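December 22, 2020
By Yasir Gilani

I finally finished my swap to low-flow everything, and the water bill came in at 642 litres a week less than in April! I've been going on about this at work for months (sorry, Meifang), so it feels great to have a number at last.

The biggest change was the garden. I put in a 2200 litre tank behind the shed, and after one good storm it was brimming. The tomatoes have gone berserk – I'm giving them away by the bucket.
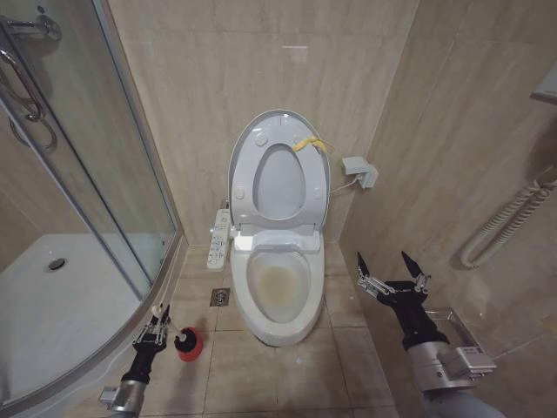 Next came the shower head, a Givby, which took ten minutes and one spanner. I expected a sad dribble and got a proper shower. My only grumble is the colour, a sort of grey that matches nothing I own.

Over summer I want to try greywater on the lemon tree. Has anyone done it with clay soil? I'd love to hear how you went.

Comments

Irfan Khokhar: Clay is fine if you go slowly. Mulch heaps first!

Meifang Wan: I'll forgive you for more tomatoes.

Contact | © 2020 Yasir Gilani | Back to top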